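Care parcel drive returns to the Flimitent hall

12 October 2020

The Flimitent Neighbourhood House will run its care parcel drive again this spring, and going by the number of people who have already dropped in to ask about it, the boxes are going to fill up quickly. Last time the house sent off 120 parcels to students, shift workers and older residents who were a long way from their families, and this year it would dearly love to do the same or a bit better.

The idea is the same as it was in May, when the first drive was put together in something of a hurry. Anyone in the district can nominate a person who might like a parcel — a neighbour, a niece in a share house, an old workmate who has stopped coming to the Thursday-style lunches now that the lunches have stopped too. The house packs a box of treats and small comforts, tucks in a handwritten note, and either drops it at the door or posts it on. There is no form to prove that anybody needs cheering up. A name, an address and a line or two for the note will do.

Postage was the big worry last time, and it very nearly brought things to a halt after the first fortnight. Local courier firm Istemov has since offered to carry parcels anywhere in the region at no charge, and Tronik, the electrical shop on the main street, is chipping in for the ones that have to go interstate. That leaves the cost of the boxes themselves, and the house is happy to take clean second-hand ones, so please think of us before you flatten yours for the recycling. 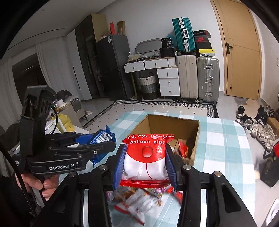 Donations of food can be left at the front desk from now until the end of the month. Anything sealed, shelf-stable and well within its date is welcome, and tea, soup sachets, biscuits and dried fruit were the favourites in May, along with the good shortbread that somebody's aunt sent in by the trayful. Small, individually wrapped snacks are especially handy — the sort in red and white bags, or blue and silver wrappers — as they slip into the corners of a cardboard box and can be shared around a household. Please hold off on glass jars, chocolate that will melt in a warm van, and anything home-baked, however lovely it smells. Home baking can come along to the packing sessions instead, where it will be very gratefully eaten.

Notes matter just as much as the food, and a few of the replies that came back last time are still pinned up beside the kitchen door. One came from a nurse at the end of a long run of nights, who wrote that she had sat on her front step and eaten half the box before she went in. Another, from a gentleman in his eighties, was mostly about his tomatoes, and it was a pleasure to read all the same. The primary school has promised a fresh batch of drawings, and the Chiba stationery shop has put aside a bundle of blank cards for grown-ups who would like to write one. You don't have to be a poet. A few friendly lines about the weather and the garden go down very nicely.

There will be 3 packing sessions at the hall, each starting at 7 in the evening and finishing when the tea runs out. Numbers will be kept to whatever the current rules allow, so it is best to ring the front desk before setting out, and to bring your own mug. Children are welcome if they come with an adult. If an evening doesn't suit, the house can also send you home with a stack of labels to write up at your own kitchen table, and we have had a few takers for that already.

Nominations close once the list is full, with 40 places held back for people outside the town boundary, who missed out in May when the spots went faster than anyone had thought they would. Names can be left at the front desk or slipped through the slot in the side door after hours. If you do use the slot, please print clearly, as a couple of last season's addresses took a good deal of working out.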